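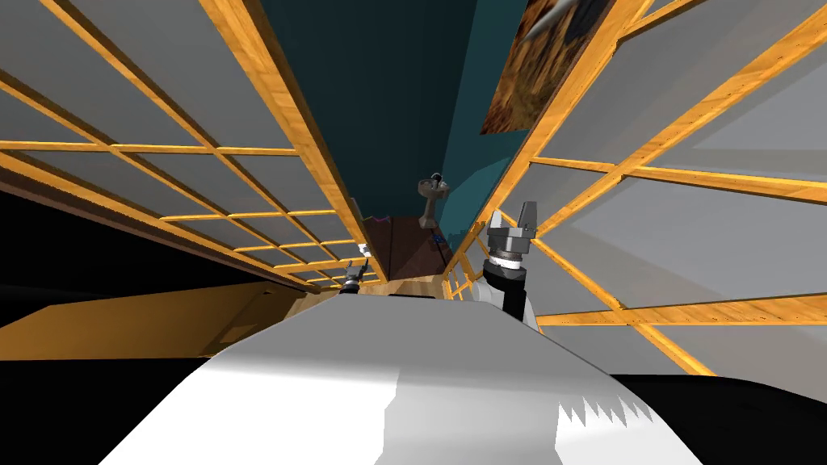 *Fig. 1. Simulated aisle between two tall shelving units, with orange slats and grey panels.*

## Brandow Park: a history of one ride

Tuesday, August 18, 2020

My project is about the Kurel, the little boat ride at Brandow, and I loved every bit of working on it! I read through 2,358 pages of old park newsletters (all scanned, some of them sideways) and spent two days in July walking the site with a notebook.

The Kurel opened beside the Jirkby gate as a plain rowing pond. It became a proper ride when the park added a channel, a covered tunnel and 12 painted scenes telling the story of Jara, a girl who follows a river to the sea. Early guide maps call it "Jara's Voyage", but staff kept the old name and so did everyone else.

What surprised me most was how often the story changed. The whale scene moved twice, and for one season Jara had a talking goat! Idris Eynon, who painted the harbour, let me copy his sketches, and they show a lighthouse that was never built.

I also asked visitors which scene they remembered best and got more than 300 answers. The harbour won easily, with the storm second. I still want to find out when the tunnel music was replaced, as the newsletters skip that winter completely.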